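About us

Norka is a small school for evening and weekend learners. We teach practical subjects to adults: computer repair, bookkeeping, sewing, and English for work. Our rooms are on the second floor of the Majali building, above the pharmacy, and the entrance is from the side street.

Many people find us first through the computer repair course, so we begin with this one.

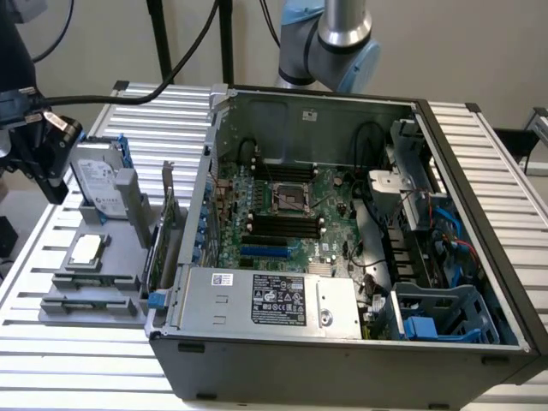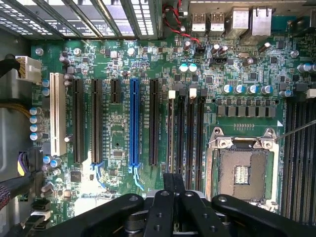

Desktop computer with the motherboard in its case, Norka repair room.

How the school started

Norka was opened by Dalal Tannous and Nisreen Bataineh. They were colleagues in the accounts office of a furniture importer, and in the evenings they were helping neighbours with letters, tax forms and job applications. The kitchen of Dalal became too small for this. They rented one room, bought second-hand tables, and wrote the first timetable by hand. It had 3 courses and one of them had to be cancelled, because only the sister of Nisreen had signed up for it.

The name Norka comes from the street where Dalal lived as a child. People ask us often if it is Scandinavian. It is not.

In the second year Songül Coşkun joined us with her two sewing machines, and the sewing course is now the one with the longest waiting list. Mandla Hlongwane came a little later for the computer courses. Before, he was repairing office machines for a company named Plinex, and he still has the habit of labelling every screw box.

Since the opening, 829 learners have finished a full course with us. We are glad about this number, but we are also keeping the groups small on purpose. When a group is full, we prefer to open a second one in place of adding chairs.

What we teach

Bookkeeping for small businesses is taught by Nisreen. You learn to keep a cash book, to prepare invoices and to read a bank statement properly. It is useful if you have a shop, or if you are planning one. No mathematics above school level is needed.

Sewing is taught by Songül in two levels. In the first level you make a cushion cover, an apron and a simple skirt. In the second level you learn to alter clothes, which is the work most people can be paid for. Please bring your own scissors, we have the rest.

English for work is taught by Dalal. The lessons are about telephone calls, emails and interviews. We do not follow a textbook very strictly, and learners are welcome to bring real letters they have received and did not understand.

Computer repair is taught by Mandla. The learners study the inside parts of a desktop computer, how to look for a fault, and how to talk to a customer about the price before the work starts. He insists very much on the last point.

Fees and help with fees

Each course is paid in two parts, one at registration and one in the middle of the course. If you cannot pay the full fee, please speak with Dalal before the first lesson. We have a fund for this, named Fisuvero, which was started by former learners, and every year it covers several places. You do not need to bring many papers. One short letter is enough, and it stays between you and the office.

If you must stop a course for reasons of health or work, we keep your place for the next one and you do not pay again the part you have already paid.

The office

Tala Rawashdeh is responsible for the office. She answers the telephone, prepares the certificates and knows which key belongs to which door. She speaks Arabic and English, and for Turkish she will call Songül if she is not in a lesson. The office opens in the afternoon, one hour before the first lesson, and it closes when the last group goes home.

You can leave a message at any time on extension 3213. Please say your name slowly and repeat your number twice.

The school is closed for the whole of August. Messages that arrive in this month are answered in the first days after we return.

Visiting us

You are welcome to sit in one lesson without paying before you decide. For sewing we ask you to call first, as the room has space for only 7 people at the machines. For all other courses you can simply come a few minutes early and tell Tala which one you wish to see.

There is a lift in the building, but it is slow and it sometimes stops at the first floor without any request. If the stairs are difficult for you, tell us when you register and we will place your group in the room nearest to the lift.

Parking in the side street is free after the shops close. Bicycles can stand in the courtyard.

This page was last changed on January 13, 2025.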